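4. Setting up and serving from the Lekota table dispenser

4.1 Stand the dispenser on a firm, level table. Leave space in front of the base for a glass and a hand.

4.2 Check that the column is upright and the drip grate lies flat in the base.

4.3 Make sure the red tap handle is in the closed position before filling. Lift off the lid and pour in the chilled drink. Stop 2 cm below the rim.

CAUTION: Do not fill with anything hotter than 39 °C. The seals in the tap will soften and may leak.

4.4 Refit the lid and wait 8 minutes for fizzy drinks to settle.

4.5 Draw off a little into a spare glass and throw it away. Repeat if the drink tastes of cleaning fluid.

Serving

4.6 Use a clean, dry glass. Tall glasses up to 600 ml will fit under the tap.

4.7 Hold the glass at a slight angle and pull the handle fully forward. A half-open tap gives too much froth.

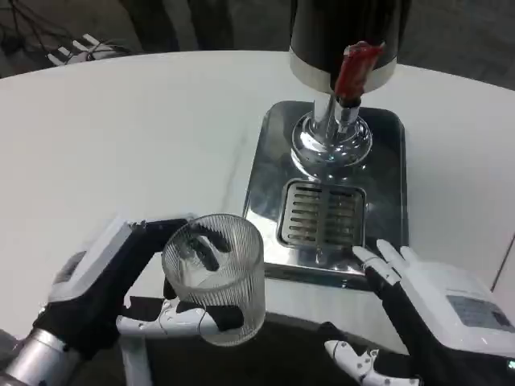 4.8 Straighten the glass when it is nearly full, then push the handle back in one movement.

NOTE: A few drips after closing are normal. If dripping goes on, see section 7, Tap washer.

4.9 Empty the tray under the grate at the end of each session. Wipe the chrome parts with a soft damp cloth and dry them. Do not use scouring pads or Bretasine descaler on polished metal.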